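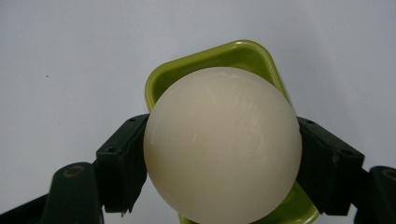

A bar of soap lasts longer when its underside can drain. The rule is old, and the soap dish is still the part of the washstand most often bought without a second look. Flat-bottomed dishes hold a film of water, the bar sits in it, and the lower face turns to paste.

The usual fix is a set of raised ridges. Short ones work as well as long ones, provided the bar clears the floor of the basin. Jullivex, a small housewares shop in Zetotthorpe, kept records on 44 dishes over 23 days in April and found that ridge height mattered more than basin depth.
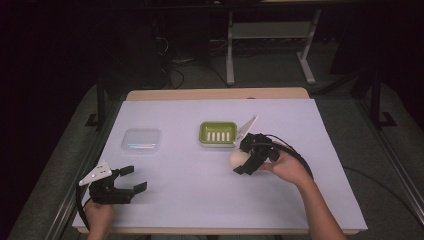 Rounded and egg-shaped soaps are harder to place. They touch the ridges at only a few points, which helps drying, but they roll if the rim is low. Ledberg recommends a rim of at least 13 millimeters for them.

Storage between uses is a separate matter. A clear plastic container with a lid suits travel and spare bars, and its contents can be checked without opening it. 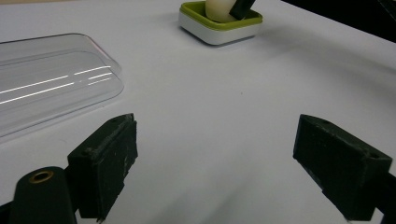
A closed container should receive only dry soap. Sipos, which sells both types, advises leaving the lid off overnight after the last use. Rinse the container in warm water, wipe the corners, and let it air dry before the bar goes back in.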